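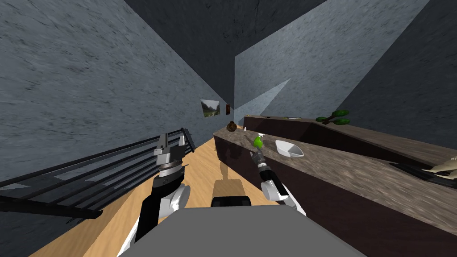
Jiltville's robotics club meets after school in a room behind the library, and by four o'clock every seat is taken. This year the students are teaching a two-armed robot to tidy a kitchen, and all of it happens inside a simulator.

"We looked at buying a real arm and the quote was more than our whole budget," says the teacher who runs the club. "Then one of the Year 10s found out how much you can do on a school laptop. We've had two good terms out of it so far!"

The students call their program Allar. The kitchen is a file called Virág, and they have furnished it themselves — a little plant on the back counter, a landscape picture on the left wall, a white bowl near the front edge. The task they're on now is picking up a small green object with the right gripper and getting it into that bowl.

"It sounds so easy," says one of the programmers, a Year 11 student who joined in March. "You do it at home without thinking. Then you have to tell an elbow where to go, and the wrist, and how hard to squeeze, and you find out you've been a genius your whole life."

Her favourite part is the replay. The team ran the task 400 times over one weekend and got 124 clean drops, then sat down together to watch the misses. Most came from the gripper letting go too early. A few were the bowl getting bumped, and those got the biggest cheers.

The left arm is next. So far it mostly stays out of the way, but a younger group has started on a version where it steadies the bowl while the right arm works. They've named their branch Katus and guard it fiercely.

What would they tell another school wanting to try it? "Start with one object," says the student. "We started with a whole dinner set and it was chaos."

The teacher is already thinking about the regional showcase, where each team gets a table and 45 minutes. "They want to let visitors drive the arms," he says. "I said yes straight away. I want a go too."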